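Can a Robot Do Your Chores Yet?

Picture your least favorite chore. Maybe it's folding shirts. Maybe it's picking up all the stuff on your desk and putting it where it goes. Wouldn't it be great to say "Robot, please!" and run outside to play?

Robots are getting closer to that, and the three things they find tricky are all around your house: soft things, boxy things and round things.

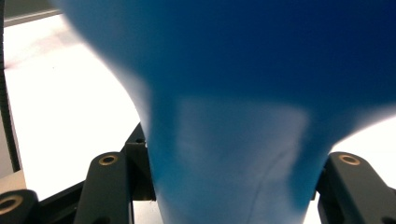
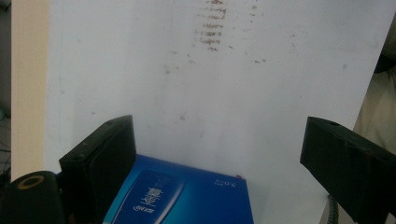
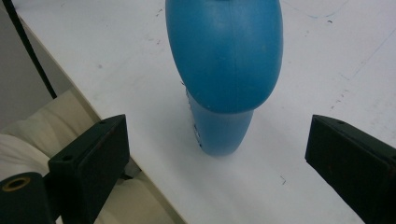
Let's start with the hardest one, cloth. A T-shirt never has the same shape twice! Toss it on the bed 17 times and you get 17 different heaps. When you pick one up, your eyes and fingers work together to find a sleeve or a corner, and you hardly have to think. A robot has to figure out which part of the heap is which, and when it lifts the shirt, everything moves and it has to figure it out all over again.

At Piltuneck, a workshop where people teach robots, a robot named Umik is learning to fold towels. (Towels are easier than shirts. No sleeves!) Umik practiced 600 times. Now it can fold a small towel in 4 minutes. How fast can you do it? You would win by a mile, but Umik used to get stuck on the very first corner, so everybody there is pretty thrilled.

Boxes are friendlier. A box keeps its shape, and it has flat sides that are good for squeezing. The hard part is getting a grip. If a box is lying flat and it's wider than the robot's fingers can open, the robot has to turn it or tip it up first. You do that all the time without noticing.

Then there are bottles. A bottle can tip over. It can roll. A full one is heavy and an empty one is light, and a robot can't always tell which one it's looking at. Squeeze a soft bottle too hard with the lid off and, well, splat!

So how does a robot get better? It practices, and it also learns from examples. People do a job over and over while the movements are recorded, and a computer looks for patterns in all those tries. Umik's teachers gave it 1,669 examples of picking things up and putting them down. That sounds like a lot, but think of how many things you have picked up since you were a baby!

Shops have chores too. At the Oltham toy store, a robot named Phan puts boxes on shelves every Wednesday before the doors open. It's good at boxes that are all the same size. Stuffed animals are another story, and people still shelve those by hand.

So, can a robot do your chores yet? A few of them, slowly, with a grown-up close by. Cleaning a whole messy bedroom is still too hard.

Try it yourself! Put on a pair of thick mittens and use only your thumb and one finger on each hand. Now fold a sock. Next, stand an empty plastic bottle up on the table. Which was harder?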